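Plasus. Guía de puesta en marcha, recogida de demostraciones con pinzas de mano
Rev. June 15, 2020. Mantiene: Consolacion Umali

4. Grabar la tarea de tela (dos manos)

Antes de empezar: kit cargado, tarjeta con espacio, sesión abierta en Bridon. Si Bridon no ve las dos pinzas, volver al apartado 3, no seguir.

4.1 Comprobar etiquetas. Izquierda con izquierda, derecha con derecha. Si se cruzan, las trayectorias salen en espejo y el episodio se tira entero.

4.2 Abrir las dos pinzas del todo y cerrarlas una vez. Bridon toma de ahí el cero de apertura.

4.3 Poner la tela en la mesa. Vale arrugada, vale doblada. No repetir siempre la misma postura inicial, el modelo se la aprende de memoria (nos pasó con la primera tanda, 400 episodios casi iguales).

4.4 Coger una esquina con cada pinza. Pellizco corto, que quede tela entre las puntas. Referencia de vistas, las de muñeca primero y la de cabeza al final:

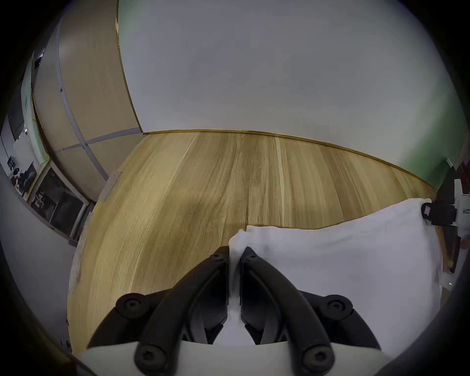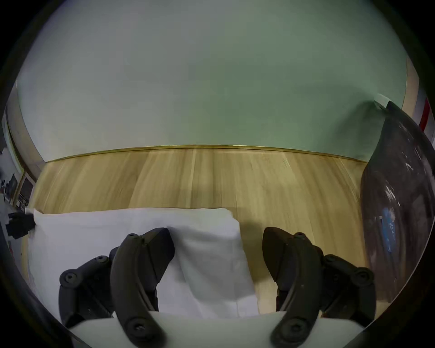
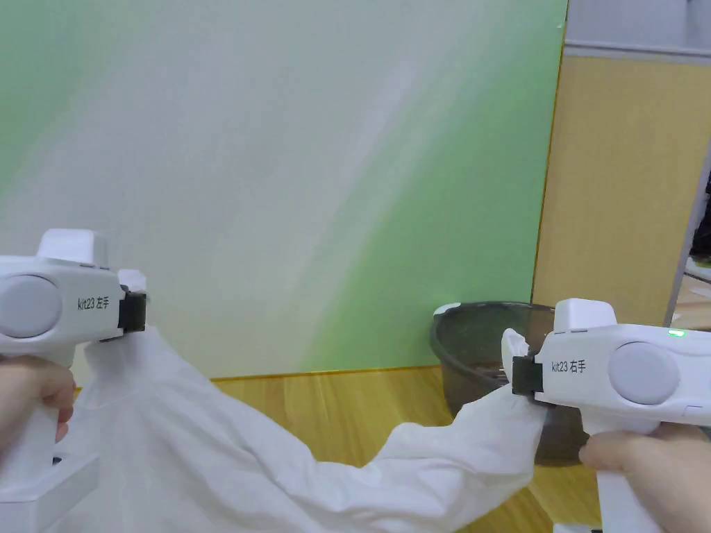
4.5 Levantar y estirar. Despacio. Codos pegados si se puede. Si una esquina se suelta NO parar: volver a cogerla y seguir, las recuperaciones tambien se entrenan.

4.6 Dejar la tela, abrir pinzas, esperar al pitido. Sin pitido no hay cierre de episodio.

Nota: la tela no debe tapar la lente de muñeca más de un momento. Calimlim marca esos tramos como ciegos y con más de 200 fotogramas ciegos descarta el episodio.

Precaución: dedos fuera de las mordazas. No apretar los tornillos de las articulaciones con la sesión abierta, se pierde la calibracion.

5. Revisión y subida

5.1 Pasar Calimlim sobre la carpeta del día. Tarda.

5.2 Mirar a mano los episodios en amarillo. Rojo se borra, sin discusión.

5.3 Subir a Punano con el nombre de tarea tal cual, minúsculas, sin acentos.

Sobre el resultado: la tanda de agosto pasado, 3108 episodios, quedó en 462 fallos de agarre antes de filtrar. Casi todos por pellizco demasiado profundo, las puntas cogían dos capas. Por eso el 4.4 insiste en lo corto. La política entrenada con las recuperaciones incluidas vuelve a coger la esquina sola; la otra se queda quieta con la pinza cerrada en vacio.

5.4 Apagar las pinzas y dejarlas en carga.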